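Paper on the Table

What brown sheet does under a glass of water, and how to pick a roll that does it well

By Albane Pons

December 14, 2018

The dining room at Moya, on the canal side of Zivcombe, goes through 3,000 feet of brown paper in a busy month. Each table gets one sheet, cut from a roll on a wall bracket by the kitchen door, folded under at the short ends and held with steel clips. When the party leaves, the sheet is pulled off with the crumbs inside it and the next one goes down. Julián Mateos, who runs the floor, puts the time for a full change at 18 seconds if the clips are where they should be.

Paper covering is an old habit in cheap restaurants, workshops and school art rooms, and it has moved into homes by way of all three. The hardware store in Zivcombe now sells short rolls next to the painter's tape. People buy them for holiday meals and craft tables, and for the kind of job that leaves a mess of known type on a surface that would be slow to clean. The rolls look alike. They do not behave alike, and the difference shows up the first time a glass goes over.

Weight is the first number on the label. It may be given in pounds or in grams per square meter, and the two can't be compared without a conversion chart. The pound figure depends on a base sheet size that varies with the type of paper, so even two pound figures may not refer to the same thing. Grams per square meter has no such problem. Light wrapping paper drapes closely and tears at the corners. Heavy paper stays put under its own weight but remembers the roll, and the remembered curve lifts the ends of the sheet for the first hour.

Mateos uses a middle grade from Nilta, sold at 106 grams per square meter. He tried lighter and heavier stock in October and came back to it. The lighter paper failed at the table edge, where diners lean on it with their forearms. The heavier paper was good under plates and poor under stemware, which rocked wherever the sheet bridged a low spot.

Sizing is the second number, and it is usually missing. A paper mill sizes its stock by adding a material that slows the movement of water into the fibers. Unsized paper acts like a blotter. Hard-sized paper lets water stand on the surface as beads and puddles with sharp edges. Most brown wrapping paper falls somewhere between, and the seller often doesn't know where.

A kitchen test will place it. Lay a square of the paper on a dry plate, put one drop of water on it and watch from a low angle. On soft paper the drop loses its shine quickly and leaves a dark circle larger than itself. On hard-sized paper it keeps its dome and its shine for several minutes. Turn the square over and repeat, as many brown papers have a smooth side and a rough side that take water at different rates. The slower side should face up if the goal is to protect the table and the spill will be wiped soon. The faster side should face up if the spill is going to be left.

Libor Zelenák taught paper chemistry before he retired to Zivcombe, and he objects to the word waterproof wherever it turns up on a label of this kind. His preferred term is delay. "You are buying time," he said. "The sheet holds the water for a while, and in that while you are supposed to do something."

How much time depends on the amount of water, on how far it spreads and on what is under the paper. A full tumbler from Skatico, the straight-sided one that Moya uses for water, holds 265 milliliters to the rim. In service it is poured to a finger below that. Knocked over at the center of a table, it sends out one main tongue in the direction of the fall and a scatter of droplets ahead of it. The droplets matter little. The tongue follows the low ground, and on a papered table the low ground is the creases.
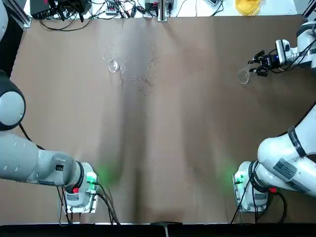 Creases come from two sources. Some are pressed in by folding or by a roll that was stored under a load. Others form when the sheet is pulled tight in one direction only and relaxes into soft ridges along the line of the pull. The second kind is easy to prevent. Fix one short end, draw the sheet flat with both palms working outward from the middle, fix the other short end, and only then deal with the sides. If the sides are fixed first, the slack collects along the center, where the glasses are.

A ridge affects glassware in two ways. It tips the base, and it reduces the area in contact with the paper, so the glass slides more readily when touched. A clear tumbler with a thick base will tolerate a fair amount of this. A thin-walled glass with a high center of gravity will not. For a table that has to be papered and also has to hold tall glasses, the better order is to choose the glasses first and the paper second.

Friction is worth a note of its own. Dry brown paper grips a dry glass base fairly well, better than varnished wood does. Condensation changes this. A cold glass that has stood for some time puts a ring of water under its own rim, the paper there softens and rises, and the glass may stick lightly and then come away with a jerk. Mateos has his staff lift water glasses straight up before moving them sideways. The rule is in the training sheet, between the folding of napkins and the order of clearing.

Wet brown paper gets darker. Dry paper is full of small air gaps that scatter light back to the eye. Water fills the gaps, less light is scattered, and the patch looks deeper in color while the surface film still shines. Once the shine has gone and the dark color remains, the water is inside the sheet and wiping will only roughen the fibers. Before that point a cloth laid flat and lifted will take up most of it. Rubbing is wrong at every stage.

After drying, the patch seldom goes back to what it was. Paper swells across its fibers more than along them, and the wet area tries to grow inside a dry area that is holding it in. It buckles, then dries buckled. Zelenák calls this cockle, the trade word, and considers it permanent for any practical purpose. Ironing from the back through a cotton cloth will bring it down some. On a sheet that costs as little as this one does, the work isn't justified.

What lies under the paper decides whether a spill is an inconvenience or a repair. Sealed laminate and glazed tile need no help. Oiled wood does, and so does any table with a shellac finish, which will bloom white under trapped moisture. Anselmo Montoya refinishes tables in a shed behind the Zivcombe rail yard, and he sees more damage from covered tables than from bare ones. With a bare table the owner wipes up. With a covered one the sheet looks nearly dry on top, dinner continues, and the water sits against the finish until morning.

Montoya's advice is to put a layer of felt or thick cotton between the paper and any finish that matters, and to lift the paper at once after a spill larger than a spoonful. He advises against plastic film in that position. Film stops the water from going down, but it also lets it run sideways to a seam or an edge, where it arrives all in one place.

Plastic-backed paper is a separate product and has its uses. It is stiff, it creases white, and most recycling programs won't take it. Plain brown paper can go in the bin if it is clean and dry, and food-stained plain paper can usually be composted where a program accepts it. Check for tape. Moya moved from tape to clips for this reason alone.

Glassware on a papered table should be set down in a fixed place and returned there. This sounds fussy and is only a matter of keeping the wet rings in one spot. At Moya the server marks the position with a small pencil cross when the sheet is laid, to the right of where the knife will be. Glasses waiting for use are stored on a rack. A tumbler stored upside down on paper picks up fibers around the rim, faintly visible against a dark shirt, and a damp one can leave the rim smelling of the roll.

Afshin Rashti, who buys for the hardware store, stocks three widths. The narrow one is for wrapping parcels and is too narrow for any dining table. The middle one covers a standard table with a short drop at each side. The wide one is sold by the cut length and has to be carried home rolled, never folded. He keeps it upright in a corner away from the door, where the air is steadier. Paper stored in a damp basement takes up moisture at the ends of the roll first, and the edges of the sheet come off wavy.

For a single long meal at home, buy the middle width in Nilta's middle grade or something close to it and cut the sheet the night before. Lay it curl side down on the bare table with a book at each corner. By morning most of the roll memory will have gone. Put the felt down, then the paper, then the clips, and keep one folded cotton towel within reach of the person most likely to be pouring.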